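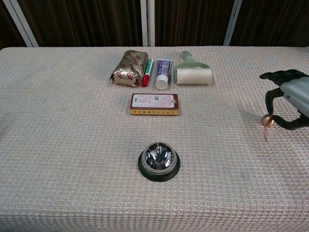 Handling Partner (part-time), Prernier packing floor

Hi, I'm Nosipho Maluleke and I run the small-goods benches at Prernier. We pack mixed parcels for Peltetti, so on any given shift you might have toothpaste, pens, snacks, lint rollers and a few odd little things like bells going past you. I've been here long enough to have done the lot by hand, and my wrists will tell you all about it!

Since July we've had robot hands on two of the benches, and I'm looking for two people to work alongside them. You'd set items out on the cloth, start the run, watch how the hand goes about picking things up, and write down what it did. When it fumbles you reset the bench and have another go. Some days you'll do 100 picks before lunch and some days you'll spend an hour on one slippery wrapper (bring patience, and maybe a podcast).

I'll be straight about what has changed for us. The night pick shift has gone. The people who were on it moved to days, mostly onto checking and returns, and a couple of them miss the night loading and told me so. Hòa Quan went from packing to bench lead and now trains everyone else, me included. There's less lifting and reaching, and a fair bit more standing still and concentrating, which some people find more tiring. If that sounds awful to you, please come and try a shift before you apply. Gwenaël Lefèvre in the office can book you in.

You don't need a tech background or a forklift ticket. I'd love someone who has worked a packing line, a shop counter or a kitchen, keeps a tidy bench and writes notes other people can read. You'll also need to be comfortable speaking up when a change to the job isn't working, because we do change things back.

Hours are 7:30 am to 1 pm, four shifts a week. It's a permanent role with paid training, at the same hourly rate as our senior packers. There's parking out the back and the bus stops at the gate.

To apply, send me a page about yourself and your work, quoting job 2954, or drop it at the front desk. A formal resumé is fine but I'm just as happy with a friendly letter. Hòa and I read every one, and we'll ring you either way.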